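Skona Finger and Wrist Camera Kit: review after 3,552 cycles

By Jasper Maes
Filed under: Grippers and end effectors

Price paid: $200
Bought from: Tamusico, mail order
Fitted to: Rashti bench arm, second-hand
In use since: September

The Skona kit is a pair of replacement fingers for a parallel gripper, plus a small camera and the bracket that holds it at the wrist. I bought it for a bench cell that picks up small things and puts them in and out of baskets. The fingers that came with my arm were hard plastic with no padding, and they dropped anything round. The old camera was on a pole beside the bench and lost sight of the part every time the wrist came down in front of it. I wanted to fix both problems in one go and not drill anything.

I paid full price for the kit. Skona has no connection with this site.

What you get

Two black fingers, a bracket, the camera, a cable, a bag of screws and a folded instruction sheet. The adapter plate for the Rashti wrist is sold separately, and the product page mentions this only in the compatibility table. Order it at the same time or you will be waiting for a second parcel like I was.

The bag should hold six screws for the fingers and bracket together. Mine did. They are a common size and the hardware store here stocks them, so losing one under the bench is not a disaster.

Fitting

Fitting took me 39 minutes, not counting calibration. Take the power off, let the arm rest on its stop, and remove the old fingers. The adapter plate goes on first. Then the bracket, then the fingers. The sheet shows the fingers going on before the bracket, and if you follow it you can't get a driver onto the inner bracket screw. I took everything off again and started over, and that is included in the 39 minutes.

The fingers have slotted holes, so there is a bit of play before you tighten them. Close the gripper gently by hand on a flat piece of scrap, get the two faces to meet along their full length, then tighten. If one face is toed in, the gripper will hold a block by its corner and turn it as it lifts. I had this for a week before I worked out that it was the alignment and not the program.

Thread locker is not supplied. Use the removable kind. Without it I found both finger screws slightly loose at the first check.

Cable

The cable is the weak part of the kit. It is stiff, and the clip on the bracket holds it too close to the plug. With the wrist turned all the way over, the cable pulls on the connector. I moved the first tie point to the forearm, left a hand's width of slack, and ran the wrist slowly from one end of its travel to the other with my finger on the stop button. Do the same before you let it run by itself. Check the slack again after a day, when the cable has settled into its bend.

Camera position

You can set the bracket at several angles. Too steep and all you get is bench. Too shallow and the fingertips are out of view, and you have no idea what is between them. I settled on the setting that puts the fingers in the lower right of the picture and leaves the rest clear for the work. It feels odd at first if you are used to having the gripper in the middle, but I have had no reason to change it.

The focus is fixed. It is good enough over the whole working height. Fast wrist moves give blur, which matters if your program tries to find parts while the arm is still traveling. I added a short pause at the end of each approach and the missed detections mostly went away.

The work

My cell runs on a pale green cover with a white grid, from Binia. I had it already. The test parts are colored blocks, play-food buns, and two steamer baskets with yellow rims. The blocks have flat sides and are easy. The buns are round and smooth, and they are why I replaced the fingers in the first place. Picking out of a basket is harder than picking off the bench, as the fingers have to go down past a rim and stop short of the slats.
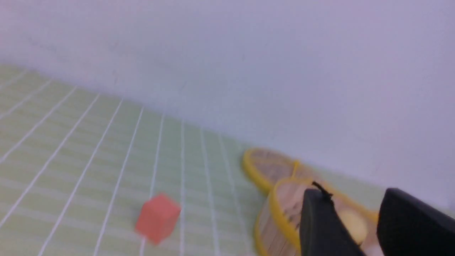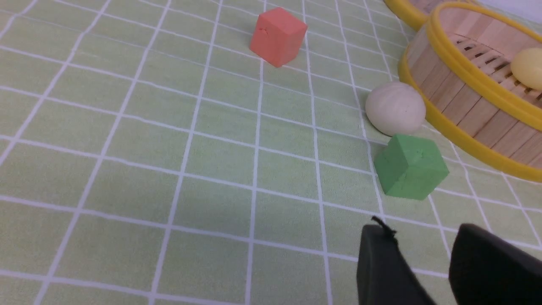
Both from the wrist camera, with the red block on the grid and the black fingers at lower right. The green block and the white bun are in the second.

Setting the heights

I use two floor heights, one for the bench and one for the inside of a basket. Set each one by jogging down with the fingers open until a sheet of paper just drags under the tips, then back off a little. The Rashti software lets you save these as named planes. If yours doesn't, write the numbers on tape and stick it to the controller.

A basket that gets nudged is a basket in the wrong place. The program does not know. I note which grid line the basket's rim touches and look at that before starting a run. The grid is also handy for checking that the camera bracket hasn't been knocked. I park the arm at a saved position, bring up the camera picture, and compare the lines with a saved still from the day I calibrated. If the lines don't match, I stop and find out why before changing any numbers.

The cover itself needs to be flat. Ripples in it will bend the lines, and then the comparison is not worth much. I smooth mine from the middle out and clip it at the near side of the bench.

How it grips

Blocks: no complaints. The pads hold them square, and they let go cleanly when the gripper opens.

Buns: much better than the old fingers, with some misses. The pads have to meet the bun at its widest part. Too high and it squirts out downward. Lowering the grip height a little at a time fixed most of that. Force should be kept low. The default setting in the Rashti software is meant for metal parts and it squashes anything soft, so turn it down before your first pick.

Basket rims: the fingers are broad, broader than the ones I took off, and when a part sits close to the side wall there is not always room for the outer one. I ended up turning the wrist so that the fingers come in along the wall and not across it. Skona sells a narrow version as well. If most of your work is in containers I would look at that one first.

Looking after it

Each morning I wipe the pads with a barely damp cloth and let them dry. I used alcohol on a spare pad and it went shiny, and a shiny pad slips. I look over both fingers for anything loose or lifting, since a loose end near the tip can drag on a part or show up in the camera picture and confuse the detection. Trim it or replace it.

Once a week I check the six screws, the cable ties and the camera lens. The lens picks up dust faster than I expected. A blower is enough.

At 3,552 cycles, which is where the counter stood when I wrote this, the pads are worn at the tips and fine everywhere else. They will come off and go back on the other way up, so there should be a good deal of life left. Replacement pads come in pairs.

One repair so far. The camera started dropping out whenever the wrist went past a certain angle. I suspected the camera and was ready to send it back. Before doing that I swapped in another cable and the dropouts stopped. Tamusico replaced the cable without asking for the old one. The new one is the same stiff type, so the tie point on the forearm stays where I put it.

What I would change

Put the adapter plate in the box or say plainly that it isn't there. Fix the order of steps on the sheet. Supply a softer cable, and print a scale on the bracket so that you can put it back to the same angle after cleaning. I scratched a line on mine with a scriber.

Should you buy it

If you have a Rashti arm or one with the same wrist pattern, and you handle light parts of mixed shapes, yes. It costs less than buying fingers and a camera separately and it fits without modification. If your parts are all flat-sided, the stock fingers will do the job and you can spend the money on a decent camera mount. If you pick from deep or narrow containers, get the narrow fingers.

Grip on flat parts: very good
Grip on round parts: good once the height is set
Camera: good when still, blurs on fast moves
Instructions: poor
Cable: poor
Overall: recommended, with a different cable if you can find one that fits

Update: a reader asked whether the pads can be bought without the fingers. They can, from Tamusico, listed under spares and not under the kit. The part number is on the back of the instruction sheet.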